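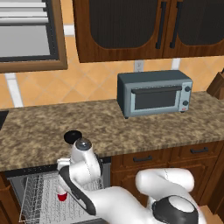
The Jukari arm over the open dishwasher in our simulated kitchen.

Home Projects Kitchen Downloads FAQ Contact

Questions about the dishwasher fault

Since we posted about the trouble with the dishwasher task, the Savudside mailbox has been filling up with very good questions (and a few worried ones), so I've gathered the most common here and answered them as fully as I can. If yours is missing, please do write, I really enjoy the letters. Last updated Sunday, April 14, 2024.

What went wrong, in plain words?

The arm is supposed to reach down to the rack, take hold of a cup, lift it and set it on the counter. In 88 of our practice runs it did just that, or near enough to make us happy. Then we changed the cup's starting spot, and in 6 runs the arm came up too early on the way back and pressed its wrist into the front edge of the counter. It didn't stop, either! It kept pushing until the run timed out, with the joint effort climbing the whole while, and that is the part that bothered us.

Was anybody hurt, or anything broken?

No, not a thing. The kitchen lives inside a computer and so did the arm. The granite is a picture of granite, more or less, and you can ram it all afternoon. We take it seriously all the same. A counter in somebody's home is hard and heavy, and an arm that keeps pushing on one could damage itself or catch a hand that happened to be resting there.

Why didn't the arm know the counter was there?

It did know about a counter, just a slightly wrong one. The simulator keeps two versions of every object: the pretty one you see, and a simpler one, the collision shape, that it uses to work out who is touching what. Our path planner had its own copy of that simpler shape, and the copy had a square front edge set back by 3 centimeters from where the real rounded edge sits. So the planner would happily draw a path through what it took for open air. Dilek Yüksel found it after a long evening of laying one shape on top of the other, and I owe her a very large cake.

Shouldn't it have stopped once it felt the bump?

Yes, it should, and there we have a second mistake, which was all mine. The contact limit watches the gripper closely but I had left the wrist out of the list of parts to watch. I'd done it back in September to get rid of some false alarms, meaning to put it back the next week, and you can guess the rest. It's back on now, along with the elbow and both long links.

Does the open door or the pulled-out rack make it worse?

A little, yes. With the door down the arm has to reach forward over it, so it arrives at the counter stretched out and low, and there isn't much room to change its mind. A cup near the left side of the rack asks for a longer sweep home than one in the middle. We thought for a while that the tines were snagging the gripper, and spent far too long on that idea before dropping it.

I downloaded the kitchen already. What should I do?

Please get the new counter file from the Downloads page and delete the old one, then clear your planner's saved shapes (it likes to hang on to them). If you're using the Ross planner add-on, restart it too. After that, open the contact settings and check that the wrist is ticked. Your cups, cabinets and toaster oven can all stay as they are.

Have you tested the fix?

We've done 49 fresh runs with the cup in the awkward spot and haven't had a counter strike yet. I'd like many more before I relax. We're also going to put the counter in the wrong place on purpose, to make sure the arm stops when it touches something it didn't expect.

Will you try it on a real arm?

Our friends at Jekstead have offered us time on theirs, which was so kind of them, but we've asked to wait until the stopping tests are finished. When we do go, the first counter will be made of foam.

I saw something odd in my own runs. Would you like to hear about it?

Oh, please! Send the log and the position of the cup, and tell us which part of the arm touched what. Use the form on the Contact page and put "counter" in the subject line so it lands in the right pile.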